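Kaltard Cell — Fault Review Meeting
Minutes

Date: October 29, 2018
Place: Stoltley site, upstairs meeting room
Present: Nadège Bouvier (chair), Benedito Nogueira, Maëlys Royer, Magnus Farquharson (minutes)
Apologies: Eugénie Millet

1. Minutes of the September meeting

Accepted with one correction. Item 5 should read "left wrist," not "left elbow."

2. Report on the left arm fault

B. Nogueira reported. During a book shelving run the left arm lost communication with the controller while both grippers were closed on a book. The left arm held position. The right arm did not receive the hold signal and continued its move for up to 3 seconds before the operator pressed the stop. The book was bent along the spine and has been withdrawn. There was no injury and the enclosure was closed at the time.

The log shows 7 earlier dropouts on the same arm, all shorter than the controller's timeout and therefore not reported to the operator. All of them fall in moves where the forearm is extended and the wrist is turning. None were logged on the right arm.

B. Nogueira's view is that the cable is the likely cause. It runs from the gripper down the forearm and around the outside of the elbow to the module on the front strip, and the loop at the wrist is small. A replacement cable was fitted from stock and the old one kept for testing. He does not consider the cause proven.

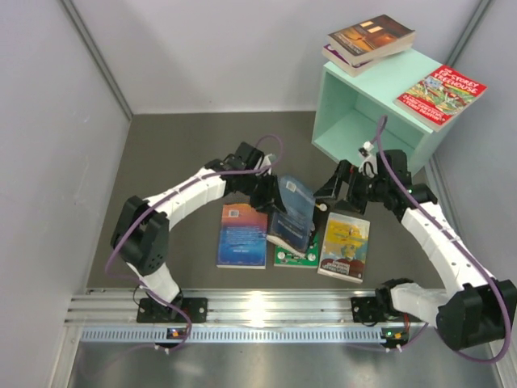 Fig. 1. Two-arm book handling in the Kaltard cell. Cable runs on both forearms, modules at the front rail.

M. Royer asked whether the white covering on the forearms could be pulling on the cable when the elbow folds. B. Nogueira said he had not checked this. The ties were last redone when the coverings were changed, and no record was kept of how much slack was left.

3. Hold signal between arms

M. Royer went through the software side. Each arm goes to hold when it loses its own link. The signal to the other arm is sent over that same link, so it is lost with it. This was known for single-arm tasks and accepted. It was not looked at again when two-arm handling was added.

Two options were discussed. A hardwired line between the two controllers is preferred, but Vasseur has not yet quoted for the parts. A software watchdog on the supervisor PC can be done sooner — M. Royer expects it to react more slowly than the wired line and would not want it to be the only measure.

Agreed: watchdog first, wired line to follow. Both to stay in place afterward.

4. Restrictions until the fix is tested

Two-arm handling of a single object is limited to reduced speed, with an operator at the stop button for the whole run. Single-arm moves may continue at normal speed. Short dropouts are to be shown on the operator screen from the next software build.

N. Bouvier noted that the stop button was reached quickly this time because the operator was already standing beside it. The run sheet does not require that. It will be changed.

5. Actions

M. Royer — watchdog on supervisor PC, with test record.
B. Nogueira — flex test on the old cable; measure slack at both elbows with the arms folded.
M. Farquharson — revise run sheet; chase Vasseur for the quote.
E. Millet — review the risk assessment for two-arm tasks.

6. Any other business

The spare gripper fingers from Lomik have arrived and are in the parts cabinet, not yet labeled.

Next meeting to be set once the flex test is done.

Related items
Kaltard cell: run sheet, current issue
Minutes of the September meeting
Cable and connector stock list
Reporting a fault at Stoltley

Contact: cell operations, Stoltley site | © 2018 Stoltley | Back to top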